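Notebook, throwing-load project, Tumeck site
April, pages continued from the Melville binder

09:40. Finished merging the pitch logs. After dropping bullpen sessions and anything with a missing radar value, 2,917 game pitches remain. Two files from the Melville series had the inning column shifted one place to the right. Fixed by hand, original files kept in the raw folder.

Purpose, restated because the binder version is vague: find out whether a drop in release height shows up before a drop in fastball speed when a starter is throwing with a sore elbow. The medical side is self-report only, a 0 to 10 score the morning after each start. No imaging. Do not write this up as injury data.

10:25. Release height is noisier than I expected. The Tevatum unit was re-leveled between the second and third home stands and the offset is visible in every pitcher, including the ones with no complaints. Subtracted each pitcher's own mean for each home stand. This also removes any real change that happened across that gap. Accepting that for now.

Fastballs only from here on. Sinkers were tagged as fastballs by one operator and not by the other. Retagged on spin axis, and 155 pitches changed label. 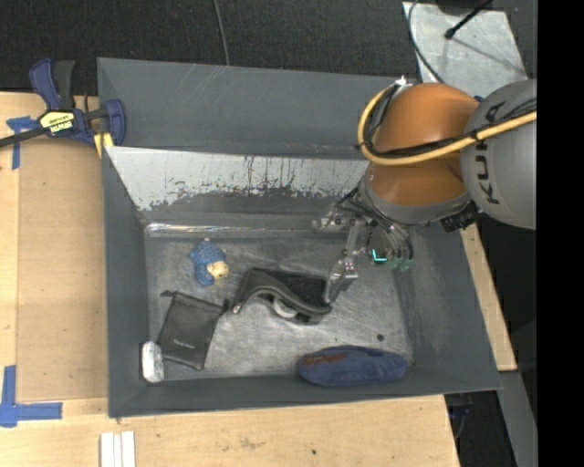
Does pitch count need to be in the model if innings are already there?
Pitch count goes in and innings comes out. The two track each other closely in this set, and the soreness scores follow pitches better.

13:10. First pass. In starts followed by a score of 4 or higher, release height falls late in the outing while speed holds until the last inning. In low-score starts both stay flat. The effect is small, near the repeatability limit of the unit. One left-hander contributes a lot of it. Reran without him and the slope keeps its sign but the interval now includes zero.

Resampled by start, not by pitch, 500 draws. The earlier run in the binder resampled by pitch and its intervals are too narrow. Crossed it out and initialed the page.

14:50. Checked the D'Amico Field games separately. The mound there was rebuilt in the off-season and the landing area is harder. Stride length is shorter for all visiting starters. Left these games in, with park as a term.

Open items:
Get the re-level date for the Tevatum unit from the service sheet.
Ask the trainers whether scores were taken before or after treatment.
Repeat the late-outing fit using the last 15 pitches in place of the last inning.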